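Ernham loses its lost-property cupboard, gains a shop

The town of Ernham has at last decided what to do with everything its residents leave on the bus. From Monday it will sell it back to them.

The Skirkside depot has been storing forgotten belongings for years under a rule that says items must be kept until claimed, with no mention of what happens if they never are. A stock check in December found 210 coats, shirts and scarves, along with a tuba. The tuba has been claimed twice, by different people, and is excluded from the sale.
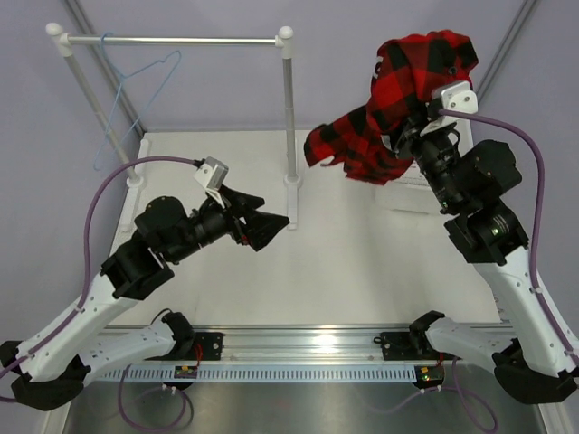 Red-and-black plaid beside a clothes rack.

Clothing starts at $2, and anything still on its hanger costs the same. Owners who recognize their own jacket may have it for free if they can name what is in the pockets, a test the council describes as "fair" and one early visitor described as "mostly tissues."

Suleiman Usman, who runs the depot's front desk, expects plaid to go quickly. 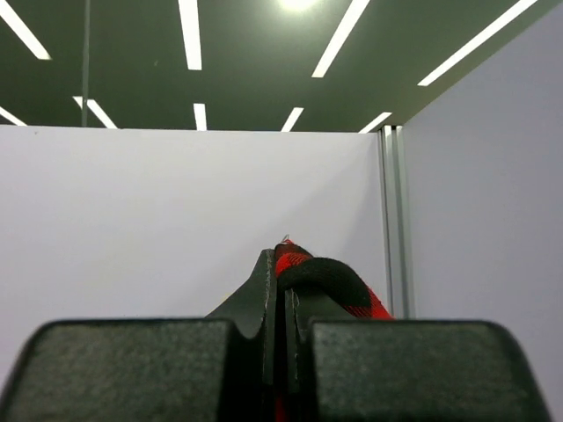
"Everybody in this town owns the same shirt," he said. "I've had two men argue over one in here, and both of them were wearing it."

The shop will occupy the former ticket office on Ochoa Street, which closed when the machines came in and reopened briefly when the machines broke. Opening hours are 10 a.m. to 2 p.m., chosen to match the only bus that stops outside.

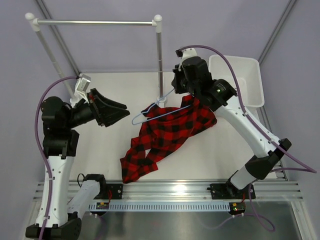 Proceeds will go toward a new shelter at the Dondurden turnoff, where the present one has a bench but no roof. The council hopes to raise $500 by spring. Umbrellas are priced separately.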